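Speaker notes: "Which fingertips should we buy more of?"
Wael Erraji, Brevthorpe open afternoon, 14 Jul 2020

Before starting: water, clicker, the two spare pads in my jacket pocket. Put the pads on the front row's table so they can pass them round while I talk. Ask for them back at the end, we haven't got many.

Opening

Thank you all for coming, and for giving up the sunny part of the day to sit in a dim room and hear about rubber. I promised the organisers a talk on grippers, and it is one, but nearly all of it is about the last little bit of the finger, the part you would bite your nail off if it were yours. (Pause. They may laugh, they may not, carry on either way.)

For anyone who wasn't here in February, a quick reminder of where we had got to. We had narrowed the hand-held grippers down to two sets of fingers, the Hastberg and the Tawfik, and I stood up and told you fairly confidently that the choice would come down to the linkage. Stiffness, play at the pivots, how nicely they close. I had graphs. Some of you were kind about the graphs. Well, I have spent a good many afternoons since then with a gripper in each hand, and I'd like to take most of that back, with your permission.

How we ran it

Keep this short, they can ask later. We kept the tasks ordinary: bags, boxes with latches, thin lids, things with an edge that doesn't want to be picked up. We logged 417 grasps altogether, spread over 5 kinds of pad. Same tabletop height throughout, same person wherever we could manage it, and the pads looked over between runs. I should own up that the looking over was a bit casual at first. Somebody would glance down, say "fine", and off we'd go again. By the end we had a proper sheet for it, and I do wish we'd had the sheet at the start.

Mention the Braretar controller only if somebody from Braretar is in. It behaved itself, and I have nothing more exciting to report than that.

Pads and wear

Go slowly here, leave each one up long enough for the back row. Point at the inner faces with the laser, and let people look before I start talking again.
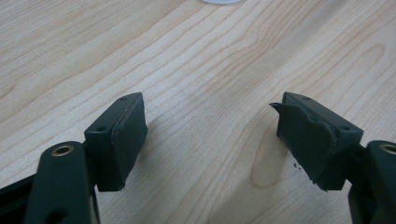
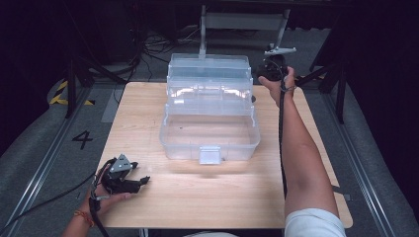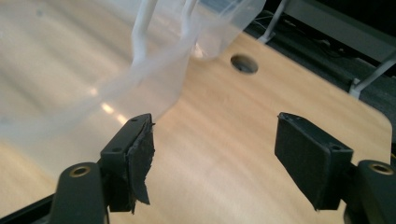 Bench work with the hand-held grippers. The first and third show a torn pad facing an intact one; the second is the clear storage box, open on the table.

Say: what I'd like you to take from the close ones is how uneven it is. We had always talked about "the pads" as a pair, ordered them as a pair, written them down as a pair, and then you look at two fingers facing one another and one has a neat smooth face while the other is coming away in a flap. If you average those two you get a number for a pad that doesn't exist. So from now on we record each finger separately, and I'd gently urge you to do the same, whichever make you are using.

Say: a loose flap matters more for some jobs than for others. With a chunky block I could hardly feel the difference in my hand. With a thin plastic bag I felt it straight away, and I found myself turning my wrist to use the good side without having decided to. That bothered me a good deal when I noticed it, as it means the person holding the gripper is quietly making up for the pad, and an arm playing the same motion back has no reason to do the same.

Say something about the box too. Boxes with little latches are my favourite test, and I will defend them to anybody. You want a firm hold with one hand while the other does something small and fiddly, and a poor pad shows itself on either side of that job.

The comparison

The table of results is on the handout, so don't read it aloud (I did that in February and could see eyes closing). Just give them the main points. Between the Hastberg fingers and the Tawfik fingers, with fresh pads on both, I could not find a difference I'd be willing to argue for. Between a fresh pad and a worn one on the same finger, 13 of the bag grasps had to be thrown out of the log altogether.

What we are doing next

Three things. We look at the pads before every run, with the sheet. We keep spares in the drawer under the bench and swap one side at a time if only one side needs it. And we are trying a thicker glue line on the next batch, which I'm hopeful about, though I was hopeful about the graphs as well.

Questions

Likely ones: cost per pad (on the handout), whether foam lasts longer than plain rubber (too early, please don't let me guess), whether we'd lend a set out (yes, ask me over tea). If it goes quiet, ask the Hastberg users what they do about their own pads.

Collect the two spares from the front row.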